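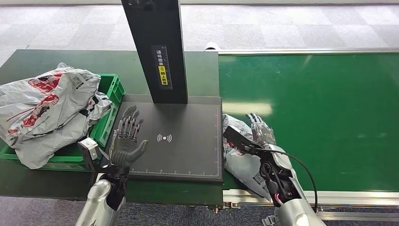 A two-handed sorting robot at a parcel station, with courier bags waiting in a green crate. The sign on the stand says labels go face up.

December 20, 2018

Dikari has pulled its parcel-handling robot off unattended shifts at the Rarnport depot after it sent 302 bags down the belt with their labels facing the wrong way.

The company calls the fault a "brief orientation error." Depot logs seen by this site show it ran for 28 minutes before a shift lead hit the stop button. No one was hurt.

Dikari says a software update fixed the problem the same day. It said much the same in April, when a robot at its Lendia site dropped bags beside the belt and kept reporting them as sorted.

"They tell us it's fixed, then they tell us to keep a person standing next to it," said Ansel Kapoor, who works the station at Rarnport. "So what did they fix?"

Bjarnason, which runs the depot, would not say when the machine will work alone again, or who is paying for over 200 late deliveries.

We use cookies to improve your experience. By continuing to browse you accept our cookie policy. OK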